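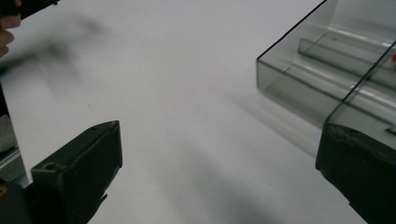
Hastdale Gripper Budget Planner

Everything we worked out while pricing our second tabletop station is in here, and we'd love for you to reuse it!

Contents
stations.csv: one row per station, with the quote and the price we paid
spares.csv: finger sets, screws, trays
plan.txt: what we hope to buy by December

The first station came to $3,595 all in. The second is quoted at $2,535 (we already own the table and lights, hooray). Set aside $80 a station for spare fingers; Mhairi Swanson wishes we'd done it from the start.

Prices are in US dollars, before shipping. Fixes and new quotes are very welcome, so send them to Euan Matheson.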